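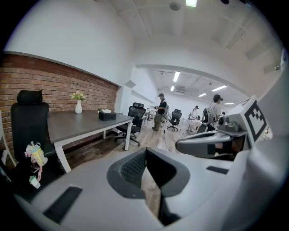
Wood floor creaks near the hallway, worse at night
Elli Ikonen
Flat is on the second floor, built 2000. Boards started creaking in May, only one strip by the hallway door. Landlord says live with it. Anything I can do without pulling boards up? Downstairs neighbor has started to complain.

Kauko Tuominen
Powdered graphite or talc. Work it in the gaps with a soft brush, put a towel over and walk on it, wipe up teh rest. Took me 90 minutes for a hallway - did it twice. Cheap anyway.

Da-eun Han
Check your humidity first. Mine creaked every time the air got dry, quit once I ran a humidifer. No powder needed.

Aatos Salminen
rug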